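From: Josué Conceição
To: Wurbridge Swap & Send list
Subject: Re: [wurbridge-swap] snack boxes, what do you all put in them?

Hi everybody,

Sorry for the long one, I've been meaning to answer this since it came through and then the kitchen faucet went and I lost most of a week to that. Quoting the original so folks don't have to dig:

> Hello list, first time posting. My niece moved up to Kenora for school and
> I want to mail her a box of treats before finals in December. I have never
> mailed food. What holds up? What turns to crumbs? Do you use tissue paper
> or that shredded stuff? And is it silly to reuse a fancy box that
> something else came in? I have a nice one in the closet from a gift and
> hate to see it sit there. I was thinking cookies, a couple of the small
> cakes from the Asian grocery, and maybe fruit?
> Thank you, Marguerite (Fondidden side of the bridge)

Marguerite, welcome! Not silly at all about the box. I reuse every decent box that comes into this house and my closet shelf is proof of it. The rigid kind with a real rim is so much better than anything you can buy flat and fold up yourself, because the sides don't bow in when something gets stacked on it. Two things to check though. First, does the lid stay on by itself or does it just sit there looking pretty? If it just sits there, run a ribbon or a strip of paper tape around the whole thing. Second, the gift box is the INSIDE box. Please don't put a label on it and hand it over the counter. It wants to go inside a plain brown carton with a couple of inches of something squashy on every side. I learned that one with a tin of shortbread that got to my cousin shaped like a taco.

On to what goes in. My rule is individually wrapped, as much as possible. The little cakes from the Asian grocery are perfect for this, same with the filled pastries that come in their own clear bags. They have a bit of air in the bag and that's your padding right there, so don't squeeze it out to make more room (I did this once to fit in one more and ended up with paste). Cookies are fine if they're the hard kind. Soft ones I'd bag in pairs, back to back.

Fruit, no. I'm sorry! Fruit is heavy, it rolls, and one bruised pear will make everything else taste like pear. And you're mailing across the border, so you'd want to look up what's allowed before you send any food at all, and write out the customs form in plain words. "Packaged cakes" and "cookies" is better than "treats". Dried fruit might be a different story but check that too, I haven't sent any.

Now the order of packing, which I have strong opinions about, as my wife will tell you. I lay everything out on the bed first. The kitchen table is a better height but there's always something on ours, and on the bed nothing can roll off and hit the floor. It also means I have to finish before bedtime, so the job gets done. Put the open box in the middle and try things in it before you commit. I usually get it wrong the first time. The big flat stuff wants to go in first, then you stand the odd shapes up along the sides and let the small round cookies fill in the gaps. If you can shake the box gently and hear anything move, you aren't done.

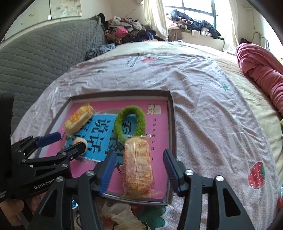

Tissue or shred, you asked. I'm a tissue person. Shred gets into everything and she'll be finding it in her dorm carpet until spring. But before you buy either, look at what's in the bottom of your fancy box, a lot of them have a printed card or liner and it's a shame to cover it up. I leave that showing and only tuck tissue into the corners where I need it. If the box is really full you won't need any. Plastic bags crumpled up work too if you're cheap like me, just keep those for the outer carton where they won't spoil the look of the thing.

I always put one thing in that isn't food. A hair tie, a fuzzy pair of socks rolled up small, whatever. Socks are great because they're padding AND a present. For a student in Kenora in December I'd say go with socks and make them thick.

Couple of other bits while I'm at it:

Chocolate is okay this time of year going north, I wouldn't do it in July. Put it in its own zip bag regardless, in case the box sits next to a heater someplace.

Keep it light. I try to stay under 800 grams for the inside box, all packed. My kitchen scale gives up past that anyway, and it stops me from adding "just one more" for the tenth time. The last one I mailed took about 60 minutes start to finish, and I'd guess half of that was me taking things out and putting them back in.

Write a note and put it on top, right under the lid. I used to put it on the bottom as a surprise and my nephew didn't find it until he was throwing the box out!! So, on top. If there's anything with nuts in it, say so in the note, roommates always get into these.

Mail it earlier than you think. The counter in Wurbridge gets wild after the first week of the month and the lady there will tell you to your face that you should have come sooner. First thing in the morning, right at opening, is the only time I don't end up behind someone with a cart.

Oh, and cartons! I have a pile of clean ones in the garage — mostly shoebox size and one up from that. Most came from the Carrier street sale, and a few still have old tape on them that peels off pretty easily. Marguerite, you're welcome to come get a couple, same goes for anybody else on the list. I'm on the Wurbridge side so it's a short hop over the bridge for you. Just email me off list so we don't fill everyone's inbox with directions. I'd like them gone before I have to get at the snow shovel, which is behind them.

Does anyone have a good source for the paper tape, the kind you wet? The hardware store stopped carrying it and I'm down to the end of my last roll. I don't want a case of 100, I just want two or three.

Josué

--
You are receiving this because you subscribed to wurbridge-swap.
To leave the list, send a blank message with "unsubscribe" as the subject.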